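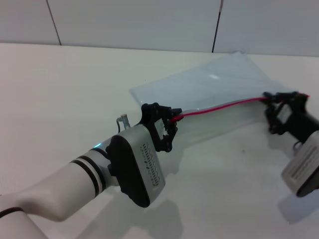 Home Kits Leader Arms Grippers Spares Workshop Notes Basket

Duven Two-Arm Teaching Kit

I've been selling teaching gear out of Avisetti for a while now, and the Duven is the kit I end up talking about most. It's a pair of small leader arms that you hold and move about, and your two robot arms copy you. You do the job, the robot does the job, and the whole thing gets saved as a demonstration you can train on later. No pendant, no typing in waypoints.

What I like best is how quickly people stop thinking about it. Bags are my favourite test. Give someone a clear zip-top bag with a red seal and ask them to take one end of the seal in each gripper and pull it taut – with a joystick they'll be swearing at me before the kettle's boiled. With the Duven they just sort of reach out and do it, the way you would at home with the sandwiches. Thin see-through plastic is a rotten thing to pick up (cameras don't care for it much either) so it's a fair trial of any teaching setup, and I'd try it before anything rigid.

What you get in the box

Two leader arms, left and right, with trigger handles
Two table clamps and a foot pedal
Power supply, cables and the Sketik recording software on a stick
A printed quick start, rewritten by Hui-mei Ng after I made a mess of the first one

The pedal starts and stops a recording, so your hands stay where they are. Tap it twice and the last take is thrown away. You'll use that a lot on your first day! Recordings go up to 200 Hz, though I leave mine lower for slow jobs and the files are much kinder to my laptop.

The triggers are proportional, so a half squeeze gives you a half-closed gripper. There's a stiffness dial under each handle. Mine are set quite light. Cheng-en Kwok, who helped me test them, likes his so stiff I can hardly shift them, so do have a play before you decide they're wrong.

Will it work with my arms?

If they have six or seven joints and a parallel gripper, very likely. Send me the model and I'll check it against the Lau adapter list. You do need both arms fixed to the same table or frame, and the leaders clamped the same distance apart as the real ones. I skipped that once and spent an afternoon missing everything by a thumb's width.

Price and delivery

The full kit is £2164, or £2854 with the wrist camera brackets and a second pedal. Delivery is £19 in the UK. Orders placed now go out from September 21, 2026. Spare triggers and clamps are on the Spares page, and if you only want one leader arm, drop me a line and I'll work out a price.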